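Gultell Folding Display Rack, two-season review
Posted 2018-08-12 by Hatsue Higuchi
Filed under: Booth equipment

I sell hand-woven scarves and table linens at outdoor markets and at open studio weekends. The Gultell replaced a pair of wooden ladders that were heavy and did not fold. I bought it at full price from Gastgate and have used it since May of last year.

Specifications
Height, open: 69 inches
Weight: 15 pounds
Price paid: $212
Rails: five, adjustable
Finish: powder coat, black or white

Setup
The rack arrives in one piece apart from the feet, which screw in by hand. Opening it takes one person. The side frames swing out, a center brace drops into a slot, and the rails hook over pegs. The pegs are spaced evenly up both sides, so the rails can be moved without tools. The instruction sheet shows the brace upside down. If the brace will not seat, turn it over.

Stability
On a concrete floor or a grange hall floor the rack stands square and does not rock. On grass it needs help. The feet are narrow and sink at the back when the top rail is loaded, so I put a scrap of plywood under each one. There is no hole or loop for tying down. In wind I run a strap from the center brace to a sandbag, and that has held so far. A loop on the lower frame would be a cheap fix.

Rails
Scarves hang well on these rails. The coating is smooth and has not snagged anything, including a loose mohair weave that catches on most things. Heavy pieces are less successful. A full-size blanket makes the rail bow slightly in the middle, and the bow stays for a while after the blanket comes off. I now fold blankets and lay them over the two lowest rails together.
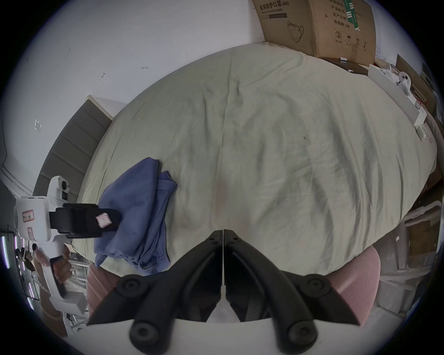 Pale sage-green duvet with creases

Creasing is the other thing to check with any rack of this type. The rails are round, but thin, and linen left on them overnight takes a line across the fold. Cotton does it less and wool hardly at all. Foam pipe cover over the rail cures this. It also hides the coating, so choose the cover color with some care.

Transport
Folded, the rack is flat enough to slide behind the seats of a small hatchback. The bag is sold separately and I did not buy it. The hinges have a latch that is supposed to keep the frames closed, but mine lets go when the rack is carried on its side. A hook-and-loop strap solves it.

Compared with the Oshima Liva
Sławomir Zawadzka has the next booth to mine at most shows and uses the Liva for his leather bags. It is heavier, has wider feet, and its rails do not bow. It also takes two people to open and does not fold as flat. For bags or quilts I would pick the Liva. For scarves, towels and other light goods the Gultell is easier to live with.

Wear
One foot has lost its rubber cap. The coating is chipped at 2 of the pegs, with no rust yet. Replacement caps are sold only as a full set.

Rating: four out of five. I took the point off for the feet and the latch.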